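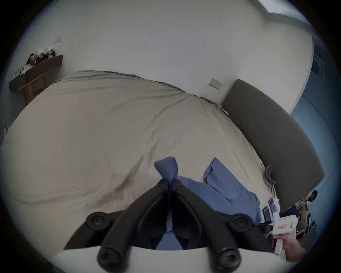 Ulora Summer Duvet, double

Our lighter duvet for the warmer months. The cover is washed cotton and the filling is a hollow polyester fibre, stitched in squares so it stays put after washing. No feathers or down.

Sizes: single, double, king
Warmth: 4.5 tog
Wash: 40 degrees, tumble dry low
Guarantee: 2 years

The double fits most home machines with a 9 kg drum — if yours is smaller, use a launderette. Shake it out while damp and dry it fully before storing.

The king is out of stock until March. Orders leave our Custska warehouse within six working days. Unused duvets can be returned within 35 days in the original bag.

Questions about sizes or bulk orders: ask for Ankica Delić in the shop.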